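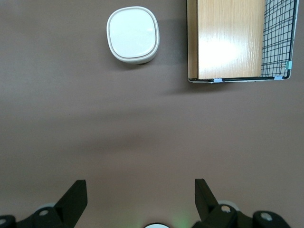 I have been put in charge of the equipment budget for next year. I got the job by being the last person to look down at my phone. A thread on what it's like to price robot arms when your previous big purchase was a dishwasher.

**2/** The first thing I learned is that an arm has a price the way a wedding has a price. There's a figure on the page, and then there's everything you need in order to stand near it.

**3/** Stelgate sent a quote that fit on one sheet. Lovely people. Gripper fingers were on a second sheet, at $552 a set. Cables were on a third. I asked if there was a fourth and the rep said "depends."

**4/** So I asked for the spares list up front from everybody. Stelgate's was short and expensive. Jano's was long and cheap. Radonjić sent a PDF of the arm itself, from several flattering angles, and nothing else.

**5/** Our plan is two arms on one table, doing tidying jobs. Pick up the thing, put it in the other thing. Toys, bins, whatever is lying around. If you've ever asked a child to do this you know the going rate is zero dollars and the success rate is similar.

**6/** Which brings me to the line I fought hardest for: $1,389 for "table, lighting, cloth, misc." Finance circled misc. I wrote back with a breakdown of misc that ran longer than the rest of the request. They uncircled it.

**7/** Please budget for misc. Misc is power strips. Misc is cable ties, and more cable ties after somebody borrows the cable ties. Misc is the bin the toys go in, which I priced in four sizes like I was furnishing a yacht.

**8/** Next lesson, fingers. I assumed they were part of the robot, in the way mine are part of me. They're closer to tires. You buy them again. I've got two spare sets per arm in the plan and I already feel cheap about it.

**9/** A soft toy is a rude thing to plan equipment for, by the way. Every sales sheet brags about payload. I don't need payload, I need something that can get hold of a small fuzzy animal without making a whole day of it.

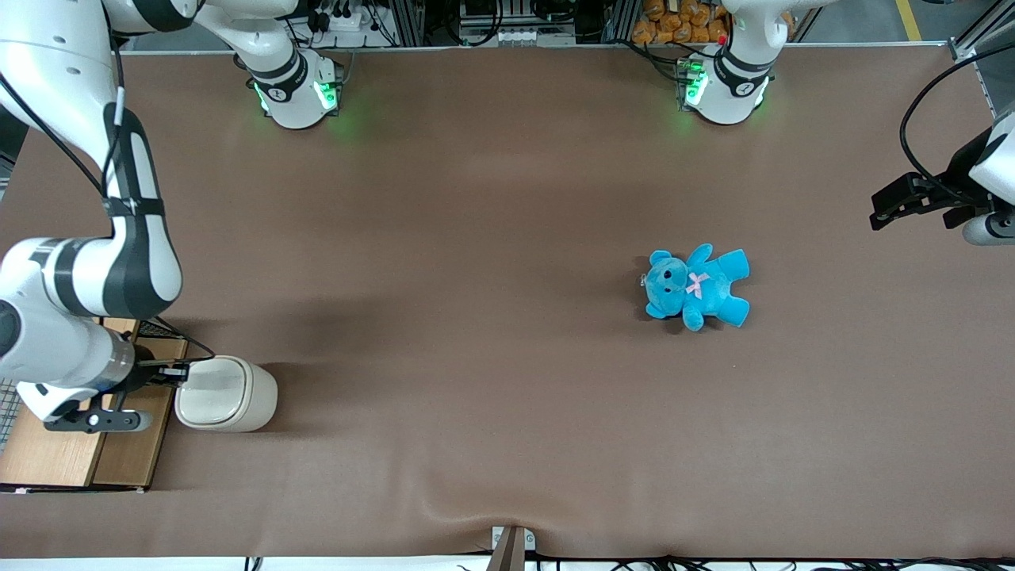
**10/** Teodor Toma says I should stop comparing payload and reach and ask each vendor one thing, how long a replacement wrist takes to arrive, because in his experience a cheap arm waiting on a part costs more than a dear one that's running.

**11/** Annoyingly good. I asked all of them that same afternoon. Stelgate answered with a number of days. Jano answered with a number of weeks and an apology. Radonjić sent the PDF again.

**12/** That moved the spreadsheet more than anything else has. I'd given "lead time on parts" a weight of 2, under "color." (Color was in there from a template. I left it in for a while and I'm not proud.)

**13/** Then there's leasing. Penonora will rent you a pair of arms by the month and swap out whatever breaks. I ran it out to September and it looked like a bargain. I ran it out past September and it looked like a boat loan.

**14/** Still tempted for the first stretch, though. You find out what you hate about a setup pretty fast, and I'd like to hate it on somebody else's hardware.

**15/** Things I forgot in draft one of the budget, in the order people pointed them out to me: shipping, the frame, a second emergency stop, training time, the bit of floor it all goes on. We do own a floor. It currently has a filing cabinet on it, and moving the filing cabinet has its own form.

**16/** Where it stands: Stelgate to buy, Penonora if the money comes late, Jano for a spare if they can do something about those weeks. Request goes in once I have the shipping quote. If anybody has paid for freight on a pair of arms lately, tell me what you paid and whether you cried.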